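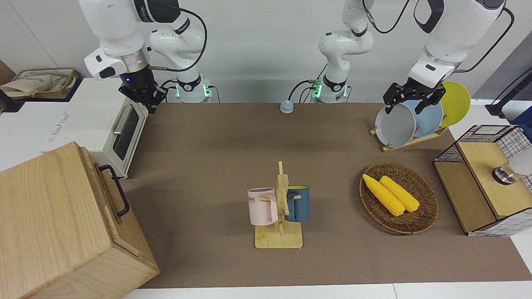
Hosance Bench Guard is a stop and speed-limiting kit for tables where two light robot arms share one work surface and people reach in between runs. It is sold as a set and is meant to be fitted before the first powered movement. The layout it assumes is a common one: two bases at the back of the table, a soft mat in front, and household or kitchen items set out within reach of both grippers. Where one gripper is down at a plate in a dish rack and the other is hanging over a toaster oven, the two arms have to be treated as one machine, and a stop given to either must reach both. The kit is wired on that principle and cannot be set up to stop one arm alone.

What is supplied
Dual-channel stop relay (Stellen pattern, DIN rail)
3 stop buttons, surface mounting, with 16 mm fixing holes
Speed limiter module, one per arm
Status lamp and bracket
Floor marking tape
Printed commissioning sheet and logbook

Placing the stop buttons
One button goes at the operator's seat, one at the front corner furthest from the seat, and one on the wall or post by the door. No button should be placed where a person has to reach across the path of an arm to press it. Start and reset controls must look different from stop controls and be mounted apart from them.

Speed limits
The limiter ships set to 75 mm/s for teaching and 1000 mm/s for automatic running. The higher figure may be used only when the marked area is clear. Lower both if the task involves glazed crockery, glass or anything with an edge - the payload counts as part of the tool when the risk assessment is written.

Working practice
Stop both arms before adding, moving or taking away objects.
Route cables so that they cannot catch on a joint through its full travel.
Keep mains appliances used as props unplugged unless the task needs them live.
Test every stop button at the start of each shift and enter the result in the log.
After a stop, find the cause before resetting.

Compatibility
Tested with Nugroho and Dulterard arm controllers that have a two-channel safety input. Controllers with a single-channel input are not supported.

Documents
The kit does not replace a site risk assessment. A blank form is included, prepared by Viera Kuruc and checked by Abena Bawa. The form was last revised in December; earlier copies leave out the section on shared workspace and should be thrown away.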